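# Equipment planning for service robots

**Equipment planning for service robots** is the process by which an organization decides what robot hardware to buy, what it will cost over its working life, and what has to be in place before it arrives. The term is used mostly for machines that work in furnished rooms, such as hotels, care homes and rented apartments. Planning for factory robots follows older and more settled rules.

## Scope

A plan normally covers the robot, its hands or other end tools, spare parts, software fees, training, insurance, and changes to the building. Some buyers also include the cost of taking rooms out of use during setup. Hotels tend to count this as lost revenue and keep it in a separate budget.

Leasing is common for a first machine. Under most leases the supplier keeps ownership of the arms and base, while the hands are treated as wear parts and charged to the customer.

## Cost structure

### Purchase price

Two-armed machines cost more than single-arm ones for reasons beyond the second arm. The body must be heavier, the power supply larger, and the control software is usually sold at a higher tier. Quotes should be compared with hands included, as suppliers differ on whether a listed price covers them.

### Hands and grippers

Multi-fingered hands are often the most expensive replaceable part. A simple gripper is cheaper and easier to repair, but handles fabric and small household items poorly. Buyers who expect mixed work sometimes order one pair of each and swap them, which adds labor and a calibration step.

The Zaver planning guide, used by several small lodging operators, advises holding 2 spare hands for each two-armed robot, one left and one right. The Ko guide treats spares as optional if the supplier can ship within 3 working days.

### Running costs

Running costs include electricity, cable and sleeve replacement, software renewal and staff time. Staff time is the item most often set too low. In the Girkus budget template it is entered in hours, and the sample sheet allows 664 hours for the first year of one machine, including supervision.

## Site requirements

Floor type, door width, outlet placement and the space beside furniture all affect which base can be used. Thick carpet slows some wheeled bases and can rule out others. Beds are a frequent problem. A machine may fit through the door and still lack the room to reach both sides of the mattress.

A site survey is usually carried out before the order is signed. The surveyor measures the rooms and lists the surfaces the arms must reach, both high and low. Nightstands, desks and bed corners are measured separately.

## Trials before purchase

Many buyers ask for a trial in one of their own rooms. The Sesgate method divides this into 3 stages: reach, handling and repeat work. The reach stage uses the furniture as it stands. The handling stage adds linens and small items, and the last stage repeats chosen tasks through a full shift. Results are recorded by task, with a note of each time a person had to step in.

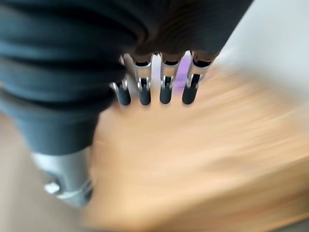 *Four-fingered view of a robot hand over a wooden surface.*
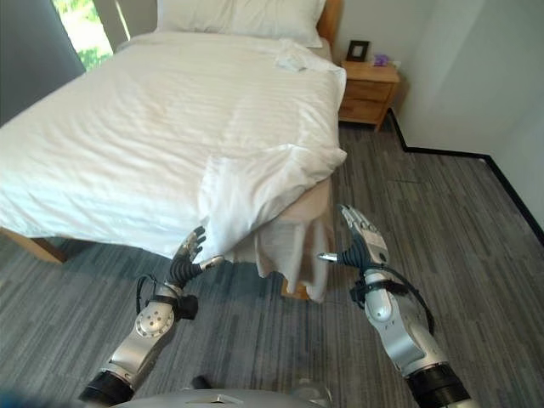
## Contract terms

Points usually settled in writing include response time for repairs, the price of replacement hands, the length of software support, and who pays for damage to furniture. Trial fees may be credited against the purchase price. Where they are, the contract states how long the credit remains valid.

## See also

- Leasing of capital equipment
- Robot end effector
- Site survey
- Total cost of ownership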